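## Keeping a sim rig alive in a spare bedroom

Pedals first, as they get filthy first. Socks shed. Pull the fluff off the brake spring before every race night and again whenever the throttle starts reading 3 percent with your foot in the kitchen.

- Clamp the wheelbase over a strip of old bicycle inner tube. It saves the desk and shuts up the rattle that your family has been so polite about.
- Check bolts monthly. A dab of nail polish across bolt and frame shows you if one has crept. Color is between you and your league.
- Wipe suede rims with a dry nailbrush. I used dish soap once and drove Zurkholm with a wheel like a wet dog.
- Never oil a potentiometer. Luuk Boersma did, and finished 190 seconds down in a race of three laps.
- Carpet moves. Screw a batten to a sheet of plywood, put the pedals against the batten and your chair on the plywood, and the whole lot stays together under braking.

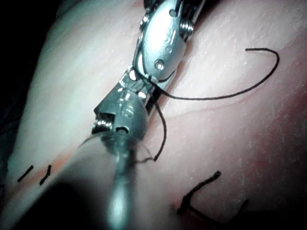 Cables are what finally get you. Mine ran loose behind the seat for more than 500 laps at Hestport before the chair ate the handbrake lead. Tie them down on both sides of anything that swivels, leave a slack loop between, and turn the joint through its full travel before you trim the ties. A black thread wound around a wrist joint, right by the pulleys and pins, is the sort of arrangement I'd want to move slowly the first time. Use hook-and-loop tape where you can, so you can undo it when you buy another button box. You will buy another button box.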